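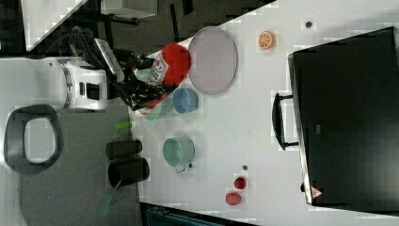 Re: [ternbridge-swap] Pretend kitchen bits

> Does anyone have play dishes or toy food to spare?
> We have 2 plates left and the kids fight over them.

Yes, yes, please take ours! There's a big oval plate in a pinkish lavender, a light blue cup, a mint-green mug with a handle, and the orange slice, which was the star of every tea party here. I can drop it all at the Wilano Street hall on Sunday. So happy it'll get played with again!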